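Ticket: Uneven heat, Baloyi building, stair 2
Status: Open, waiting on part
Opened by: Yoon-hee Kwon, building manager
Assigned to: Savvas Gkikas, Clurammont heating service

Reported problem
Top-floor apartments on stair 2 stay cool in the morning while the lower floors are too warm. Complaints began in October, when the district supply was turned on. Radiators on the other stairs heat normally.

First visit, 8:00 a.m.
Supply pressure at the substation was normal. The Tarnurus controller showed no alarms. Bled the radiators in the top-floor units and got a lot of air out of two of them. Return pipe on stair 2 was still much cooler than the supply. Asked Yoon-hee to watch it overnight.

Update from Yoon-hee Kwon
Better until bedtime, then the same as before. The tenant in the corner unit measured a drop of 5 degrees between evening and early morning. She has not touched the radiator valve. 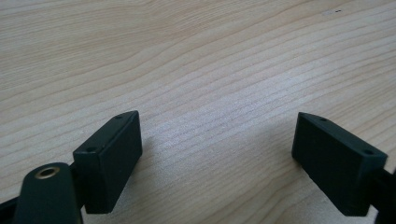 Second visit
Checked the night setback. The controller was still on the old schedule and lowered the supply temperature at 4 a.m., just as the top floor was losing the most heat. Moved the setback to end earlier and reduced it. Also found the balancing valve on the stair 2 riser nearly closed. It turns but does not hold its setting. Opened it by hand and tagged it.

Update from Yoon-hee Kwon
Top floor is fine now. Third floor says it is too hot and they are opening windows. Can this wait for the valve or do you want to come back?

Reply from Savvas Gkikas
It can wait. Please have them turn the radiator valves down for now and leave the riser valve alone. I ordered a Koltitz replacement and delivery is around 5 working days. We need to drain the riser to fit it, so stair 2 will be without heat for part of a morning. I will send you the time when the part is in so you can put up a notice.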